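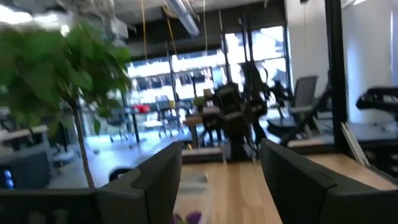
Session 4: Plants, daylight and desks in a shared workroom

Notes to go with the afternoon session. I've typed these up from my own scribbles, so they jump about a bit, and the bits I rushed through before the break are fuller on paper than they were out loud. Bring them next time, we'll use them for the measuring exercise.

1. Where we'd got to

Last time was all about sound. Today is the other half of the same module: what you put in a room so that people can bear to sit in it until five o'clock. I want you thinking about three things at once, and they argue with each other constantly – light, greenery and the surface you work on.

2. The tree question

I'm a big fan of one proper indoor tree over a windowsill full of little pots. A leafy tree with broad leaves and a slim trunk gives you a soft edge between two desks and takes up hardly any floor (the leaves are up where you don't need the space anyway). A row of small pots gives you a row of small watering jobs.

The drawback is spread. Leaves wander. They'll come across the corner of a desk and hide part of it, and then whoever sits there starts snapping bits off. So when you draw your plan, draw the tree twice: once as the trunk at floor level, once as the full width of the leaves. Most of you only drew the trunk in the January exercise and I took marks off for it!

Keep leaves clear of any equipment that gets warm, and please keep the watering can away from anything with a little light glowing on it. Lift the inner pot out, water it at the sink, let it drain for 15 minutes, put it back. Dull, I know.

3. Pale wood and pale floors

Look at what daylight does on a light wooden tabletop with visible planks. You get soft highlights, and the grain still shows. Now look at a pale grey floor near windows: it throws the light back up at you. Lovely in winter, a bit much at two in the afternoon in June.

My rule of thumb for this course is 500 lux on the desk for reading and writing, and 100 for the walkways. Measure at the height of the tabletop with the meter lying flat. If you hold it in your hand you'll shade it, and I can always tell from the numbers.

The Kaseck and Vidau sample boards are on the side shelf. Kaseck is the oiled one, Vidau is lacquered. Put them both by the window and tip them until you see the glare change, then write down which you'd rather work at for a whole day. There's no right answer, but I do want a reason.

4. Chairs and a bit of colour

Dark chairs on a pale floor are easy to spot, handy if you have anyone in the group with poor sight. Chairs by the window need room to roll back, so leave a clear strip behind them – the Hrnčiar handout has the drawing.

As for colour, one red thing in a grey and wood room goes a long way. I'd stop there, or at most add something small in purple on the table. The Irkik case study went for colour on every surface and they repainted within the year.

For next time

Draw your own workroom to scale, tree drawn twice, windows marked. Take 4 light readings and write the time of day beside each one. Pencil is fine.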